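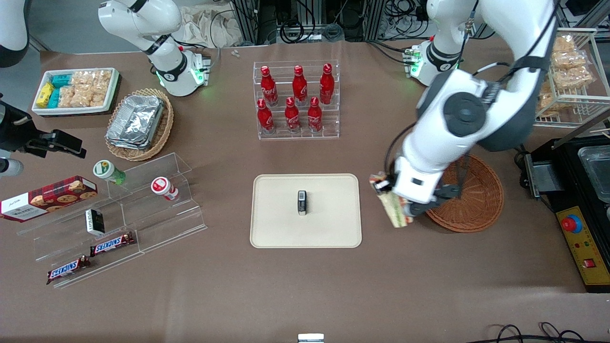

Wrapped sandwich over the wicker basket, snacks and drinks on the table.

Prikis: second progress report to the Ochoa Fund
Covers spring through the end of September

Hi Elaine,

I know you asked for this one to be shorter than the last. I've tried! The budget sheet is in the shared folder, same place as before, so I'll stick to what we've been doing and where I could use a decision from you.

Where the listings are

Prikis now has 1,798 games in it. Each one has a page telling you what the subtitles and captions are like before you spend money on the thing: how big the text goes, whether you can put a dark box behind it, whether speakers are named, whether you get captions for sounds that aren't speech, and whether any of that is switched on when you first boot the game up. That last item wasn't in the original plan. We added it after people kept telling us they'd sat through a whole opening movie with no text because the menu didn't open until it was over.

The pages aren't all equally good, and I'd rather you heard that from me. The older ones, from before we settled on the checklist, have gaps in the sound caption section, and a few still say "yes" or "no" where they should give a text size. Wendell has been going back through those in release order. He's up to the early handheld stuff, which is slow because some of it only shows its options after a tutorial you can't skip.

The player survey

It closed in September with more than 1,000 responses, mostly from players who are deaf or hard of hearing, plus a good number who simply play with the sound off (parents of babies, people on trains, night owls in thin-walled apartments). I'd worried that mixing the groups would muddy things, so we asked up front and can split the answers whichever way we need.

I'm still working through the comment boxes and don't want to quote percentages until Wendell has checked my sorting. What I'm comfortable telling you now is that text size comes up constantly, and so does wanting a line to stay on screen long enough to finish it. Sound captions divide people more than I expected. Some want every footstep, others find it exhausting and want only the sounds that can get them killed. A lot of games give you one switch for all of it, so neither group is happy. I think there's a decent short write-up in that alone, and I'd like to have it out before the main report.

One thing I'd do differently: the question about genres was a mess. We let people pick as many as they liked and then asked a follow-up about "your genre," singular. I wrote that question, so the blame is mine. The follow-up answers are usable for people who picked only one and I'm dropping the rest.

Studios

We wrote to 400 studios asking them to check their own pages and correct anything out of date. The big publishers mostly sent us to a support form. The small teams were great - several fixed their pages the same day, and one two-person studio over in Westow asked for our checklist and has been using it on a puzzle game they're still building. I spent an afternoon with them going over speaker labels. They had color-coded names, which looked lovely and was no help with two characters in nearly the same green, so they're trying names plus color.

I'd like to offer that kind of session to more small teams next year. It costs us very little beyond my time and the train fare, and I learn as much as they do about why things end up the way they do. (Text boxes, for example. I'd assumed a dark box behind the subtitles was a quick job. Depends heavily on how the interface was built, apparently, and I've stopped being snippy about it in my emails.)

The site

Search finally works by platform and setting at the same time, so you can ask for console games with resizable subtitles and get a list. Before this you had to pick one or the other, and we got a lot of grumpy mail about it, fair enough. Page loads are better too, after we moved to the new host in Galtstead.

Still not working: the correction form sometimes drops screenshots if they're large. We don't lose the written part, but it means emailing the person back to ask for the picture, and plenty don't reply. Wendell has a fix he wants to test before it goes live.

Money and time

We're under on travel and over on testing hours. The overspend comes from patches. A game we've already listed gets an update, the menu changes, and the page has to be redone. I'd budgeted for checking each game once, which looks pretty naive to me now. Could we move what's left in travel across to testing? There's a line for it in the budget sheet marked "proposed," and nothing has been moved yet.

We are also 2 months behind on the printed guide for libraries. The text is drafted. The layout isn't started, and I'd like to hold it until the survey write-up is finished so the guide can use the results.

What's next

Finish the older pages, or at least get through the ones people look up most. Get the survey write-up to you as a draft. Fix the correction form. Line up three more small studios for sessions, if you're happy with that idea.

From you I need a yes or no on the travel money, and a word on whether the library guide can slide. Either can be a one-line email. I'm at my desk most mornings if you'd sooner talk it over by phone, and Wendell can answer anything about the database far better than I can.

Thanks, as ever, for being patient about the patches.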